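Workshop bench and hand tool check, Bay 3
Oltura Craft Rooms, ground floor
Checked by: Santino Vergara
Date: 14 May 2019

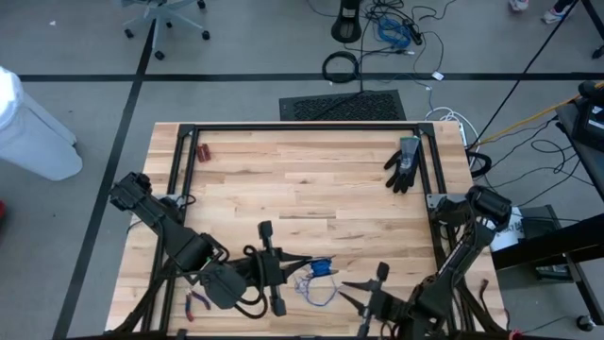
Benches first, as they get the most use and are the part people complain to me about. The check covers the top, the fixings, whatever has been left out on it and the floor underneath. A top in butcher-block strips is kind to work on but it shows every knock, and the darker streaks in the boards are the colour of the wood and should not be written up as burns or stains. Cord is the item I want people to look at on this sheet. The blue string is wound on its holder with a fair bit of it spilling off in a tangle and an open loop on the bench top, and a loop like that catches on sleeves and tool handles. Wind it back before you leave the bench. The pliers or cutters with the red and dark blue handles belong on the tool board once the cutting is done, and gloves go on the hook in pairs.

Results are marked OK, ACTION or N/A. Comments are mine unless initialled.

1. BENCH TOP

1.1 Surface free of splinters and raised grain: OK
Run a bare palm along the planks, then across the joints. No snags.

1.2 Glue lines closed: OK

1.3 Top oiled in the last twelve months: ACTION
Last entry in the book is September. We have half a tin of Cledum oil in the metal cupboard, enough for one coat. Rags to be laid flat outside to dry and never balled up in the bin.

1.4 Top clear of items not in use: ACTION
String, cutters and glove to be put away at the end of the session. Same comment as last time.

1.5 Frame and brackets on bench tight: OK
Corner brackets tried by hand. If you find one moving, report it and leave the hex key alone.

2. HAND TOOLS

2.1 Cutters and pliers, jaws meet cleanly: OK
Tested on scrap cord. One Mavex pair was stiff at the pivot, oiled and put back.

2.2 Handle sleeves sound, no splits or slipping: OK

2.3 Knives retracted and counted back in: OK
Count agrees with the board.

2.4 Tool board outlines readable: ACTION
The marker has rubbed off the bottom row. I will redraw it.

3. CORD, STRING AND TWINE

3.1 Stored wound on a holder or spool: ACTION
See note at the top. Loose ends to be tucked under the last few turns. Tape is not to be used as it leaves the cord sticky for the next person.

3.2 No cord hanging over bench edges: OK
Nothing over the side at the time of the check.

3.3 Tangles dealt with: ACTION
Please do not pull a tangle tight and hand it on. Cut out the bad length if it will not come free and put anything over 40 cm in the offcuts tray. Shorter bits go in general waste. They must not go on the floor, where they wrap round the castors of the stools.

3.4 Spare stock: OK
Two spools of Türkmen twine on the shelf, both sealed.

4. GLOVES AND EYE PROTECTION

4.1 Coated gloves, no holes in palm or fingertips: OK
Turn the cuff back and look inside as well. Coating wears first at the thumb and first finger.

4.2 Gloves stored in pairs: ACTION
Odd ones are to go in the box by the door until the other turns up. After a month they are thrown out.

4.3 Right size available: ACTION
Only large and extra large left on the hooks. Three pairs of medium needed.

4.4 Safety glasses clean and unscratched: OK
One pair binned.

5. FLOOR AND ACCESS

5.1 Floor clean and dry round benches: OK

5.2 Walkway at least 80 cm wide: OK
Measured 85 at the narrowest point, next to the metal cupboard. Coats and bags on the floor would bring it under, so use the pegs.

5.3 Trailing leads: OK

5.4 Fire exit clear: OK
Opened and closed it. The door drags a little at the bottom but opens fully.

6. FIRST AID

6.1 Box present and sealed: OK

6.2 Plasters in date: OK

6.3 Accident book on shelf: ACTION
Book is there, pen is missing again. Pen to be tied on with some of the offcut string.

ACTIONS

1.3 Oil bench top. S. Vergara, before the next evening class.
1.4, 3.1 and 3.3 All users, from today. Reminder to go on the door.
2.4 Redraw tool board. S. Vergara.
4.2 All users.
4.3 Order medium gloves. Office.
6.3 Pen. Whoever reads this first.

Next check in three months. Anything found before then goes in the fault book with the bench number and your name. Faults reported in the corridor tend to get lost.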